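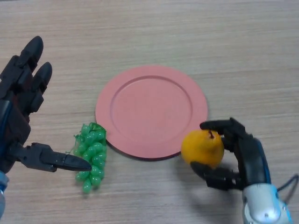 Looking After the Two-Handed Table Cell: Your Questions

By Adjoa Dogbe
2 March 2023

Do I need to set up the table again every morning?
No, and please don't feel you have to! We put the plate down in the middle, the grapes to the left and the pear to the right, and leave both arms where they were parked. If somebody has bumped the table, though, run the short homing routine on both hands before you do anything else.

Why does the pear slip when the grapes don't?
Oh, we get this one a lot. The pear is round and smooth, so one finger has to come over the top while another digit gets underneath. If your grip is drifting, wipe the pads with a barely damp cloth, give them 30 minutes, and try again at low speed (Shivam Sandhu always goes slower than I do, and he drops less).

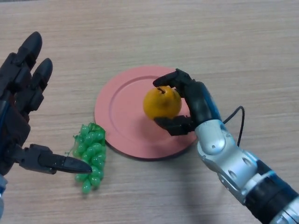
Right hand gripping the fruit at the plate, left hand open beside the grapes.

How much slack should the wrist cable have?
Enough for a loose loop, so the wrist can turn all the way without tugging. Turn it by hand with the power off and watch the loop as you go. If it pulls tight anywhere, let out a little more and check again.

When are the finger joints due for service?
Every 200 hours, or sooner if you hear clicking. We got lazy about it last August and ended up replacing 2 joints on the left thumb, which was a long afternoon for Comfort Adjei and me both.

14 comments | 2,139 shares

Related
Choosing finger pads for the Zollora
Parking both arms safely
Reading the Collance error log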